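Subject: Re: [gripper-users] Fingers closing late after the May update

> We're seeing the left finger lag the right on close. No error
> in the log, it just arrives late and the object gets shoved
> sideways. Anyone else? Running the Rundora controller, stock pads.

Yes, us too, and I think we've got it! Our arm at Jununau started doing the same thing, and I've had a great couple of evenings chasing it. Out of 299 grasps we had 143 late closes, nearly all when the close command went out while the wrist was still moving. Holding the arm still for a moment first brought that down to 2.

So please check your settle time. The update reset ours from 135 ms to zero without a word in the log. Put it back by hand, restart the controller, and keep your fingers clear on that first close, it comes in at full force (ours pinched a glove).

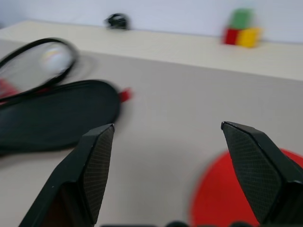
Wrist view, arm over the racket table, fingers open.

Look how smeared the racket and case are next to the finger pads. I'd love to see a wrist view from the Prokbridge or Hämäläinen setups, if either of you is on the same version. I can send my settings file to anyone who wants it.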